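Reading Room > Young Readers > How Books Work

What Is an Introduction, and Who Writes It?

Reading time: 2 minutes

Filed under: Books explained, Ages 9 to 12

Open an old book in a new edition and the story may not start on the first page. There may be several pages by a different person first. These pages are usually called the introduction.

An introduction gives facts that help a reader understand the book. It may say when the author lived, where the book was first printed and what was happening in the country at that time. It may also explain words that have changed their meaning.

The person who writes it is often someone who has studied the author for a long time. The publisher asks this person to write the pages and pays a fee for them. The name then goes on the cover or the title page, after the words "with an introduction by".

Three parts at the front of a book are easy to mix up.

A preface is normally written by the author. It explains how or why the book was written.

A foreword is normally written by another person, often a well-known one. It is usually short.

An introduction can be written by either. It deals with the subject of the book, and it can be long.

Publishers do not always keep to these rules -- some books have a preface that is called a foreword, and the reader has to look at the name at the end of it to find out who wrote it.
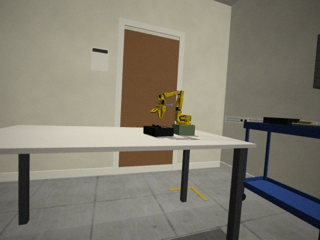 Illustration: Maxence Leclerc

Page numbers can show where the introduction stops. In many books the front pages are numbered with small Roman numerals: i, ii, iii, iv. The main text then begins again at page 1. This began as a practical matter for printers. The main text was often printed first, and the front pages were added later, when their length was known. Separate numbers meant that the main text did not have to be changed.

Take a book called Noven, by Retno Mangundap. The first edition had a preface of 2 pages and no introduction. The publisher printed 2,000 copies. Years later a second publisher, Caron, brought out a new edition and asked Nadhirah Wijaya to write an introduction. It is 15 pages long and has 11 notes at the end. The preface was kept, and it comes after the introduction. The story itself is the same in both editions.

Does an introduction have to be read first? No. Many introductions to old stories talk about the ending. A reader who does not want to know the ending can read the story first and go back afterwards. Some publishers print a warning about this at the top of the page. Others move the pages to the back of the book, where they are called an afterword.

To find out who wrote the front pages of a book, look in these places:

the front cover, under the author's name
the title page
the contents page
the last line of the introduction itself

The copyright page is also useful. It is normally on the back of the title page, in small print. It may have one line for the text and another for the introduction, each with its own name and year. The two years can be far apart -- more than a century, in some editions.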